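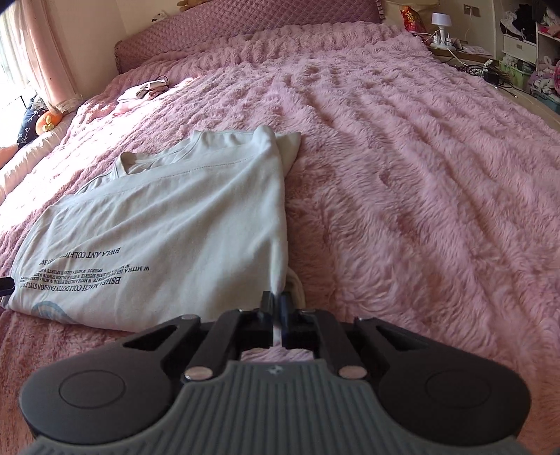 T-shirt folding

T-shirt folding is the business of turning a T-shirt into a smaller, flatter shape so it can go in a drawer, on a shelf or into a suitcase. I've kept this household wiki going since my sister and I first shared an apartment, and this is the entry people write to me about the most, so I've let it grow a bit. Corrections are welcome on the talk page, and yes, I do read them!

Basics

A T-shirt is an awkward shape when you think about it, a rectangle with two short tubes sticking out near the top. Nearly every way of folding one starts by getting those tubes out of the way, usually by bringing the sides in toward the middle. After that the hem comes up toward the collar, once or twice, and you have something like a rectangle. The collar is the part most people line everything up by. On a crew neck it's a thicker band with a row of stitching around it, and it holds its shape when the rest of the shirt is flopping all over the place.

Flat fold

The flat fold is what you get in stores, and it's the one I grew up with. Lay the shirt face down, fold in one side with its sleeve, fold in the other, bring the hem up, turn it over. The collar ends up on top and so does whatever is printed on the chest. It stacks nicely on a shelf. In a drawer it's more of a pain, because you can only see the top shirt and the one you want is always near the bottom (mine is, anyway).

File fold

Same start as the flat fold, but you keep going, in thirds, until the shirt is a small packet that can stand on its edge. A row of these in a drawer looks a bit like cards in a card box. Thin shirts won't stand up unless they have neighbors, so a half-empty drawer turns into a heap pretty fast. I put a book end in mine.

Pinch fold

This one goes by a few names and I've never found out which came first. The shirt lies flat and sideways in front of you. You pinch it at the shoulder and again halfway down the same line, bring the shoulder over to the hem, uncross your arms, give it a shake and lay it down on the loose sleeve. It takes a while to learn and then you can't stop doing it. The pinch halfway down has to catch both layers of cloth, front and back, and if it only catches the front you end up holding a sort of sail. Salma Zerouali, who wrote the first version of this section, learned it working weekends at a clothing shop called Karley in 1996 and says they had to do it with the collar facing the customer every time.

Rolling

Rolling is mostly for travel. Fold in the sides and roll from the hem up, or from the collar down if you don't want the neckband curling. People argue about whether it saves space. I got 26 shirts into my old Wondgate duffel rolled and 28 folded flat, but I was sitting on it the second time, so I wouldn't lean on that too hard.

Folding on a bed

Most home folding seems to happen on a bed. It's the biggest flat surface in the house and you can leave the basket on the floor beside it. A smooth cover is easiest. On a shaggy or faux-fur blanket the long pile pushes up under the cloth in ridges, so a fold that looked straight can come out slanted, and there's a bit of drag when you try to slide the shirt toward you. Lift and lay it down again if that happens. I have a fluffy throw myself and I'm not giving it up for laundry - I just smooth out the worst bumps with my forearm first.

White shirts pick up fluff from colored blankets, so check the back before it goes in the drawer. A lint roller fixes it.

Sleeves

The usual trouble spot. A sleeve that wasn't tucked flat makes a lump at the corner, and in a stack those lumps add up until the whole pile leans. Open up the packet, pull the sleeve straight down along the side, smooth it and close again. Long sleeves get doubled back on themselves, which makes that edge thicker than the other one. If you alternate the direction as you stack, it evens out.

Printed shirts

Lines of text, big graphics and rubbery prints don't love a sharp crease. I fold so that the crease lands above or below the print where I can, and I don't iron over it. Storing two prints face to face can make them stick in a hot closet. I found that out one October after a very warm summer and lost a perfectly good souvenir shirt from Cisavville.

Folding boards

A folding board is a hinged sheet with flaps that do the work for you. You lay the shirt on it, flip left, flip right, flip up. The El Khatib one I have makes a slightly wider packet than my drawer likes, so these days it mostly comes out for towels.

See also: Fitted sheets; Drawer dividers; Sock pairing; Lint

Last edited 19 July 2024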